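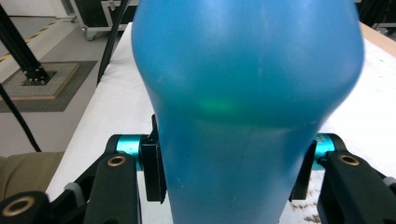 Student gripper project passes its first trial, with a few questions left over

The robotics club at Haddadin College has published results from its fall project, and the headline number is a good one. Out of 354 attempts to pick up a household object with a hand-held gripper, the club counts 252 as successes. The report, dated December 2021, calls this "a strong basis for automation." That may be getting ahead of things.

The project goes by the name Zernum. Students squeeze the gripper by hand, close it on an object, lift, move it over and let go. Each attempt is recorded, and the recordings are meant to train a robot arm to do the same job without a person attached. The arm is on order from Workeck, a small local supplier that also gives the club a discount on parts. It has not arrived. So every success in the report belongs to a student, and people have been good at picking up bottles for quite a while.

The club used 13 objects, among them plastic bottles, mugs, a sponge and a bag of rice. Bottles did best. They are stiff enough to hold their shape and easy to grab on both sides, and the finger pads are flat. The bag of rice did worst, and after the second week it was left out of the sessions. The report mentions this in a footnote but still lists the bag among the objects tested. A reader who skips the footnotes would come away thinking all of them got equal time.

It is also hard to tell what counts as a success. On page four an attempt is good if the object ends up "in the target area." In the appendix it only has to leave the table and stay in the grip for seven seconds. Those are different tests, and a bottle can pass one and fail the other. The club says it will settle on a single rule before the next round and go back over the old recordings, which could push the total either way.

None of this makes it a bad student project. The mechanical work is careful, the parts list is complete, and the write-up includes a full page of failed grips, more than some paid teams bother with. Members rebuilt the finger joints twice after early versions worked loose during long sessions, and the drawings for all three versions are free to download. Anyone who wants to build one can.

The bigger claims are another matter. The club's summary says the method "will carry over directly" to kitchens and stockrooms. All of the sessions took place in one room with the same group of students, and the report offers no trial anywhere else. Moving a skill from a human hand to a motor is the difficult part, and that part has yet to begin.

Zernum is entered in the student division of the Evosico competition next June, where teams must run without anyone touching the machine. The entry rules call for objects the team has not practiced on - a better test than anything in the report so far. The club plans to put out a second set of results before then, provided the arm shows up.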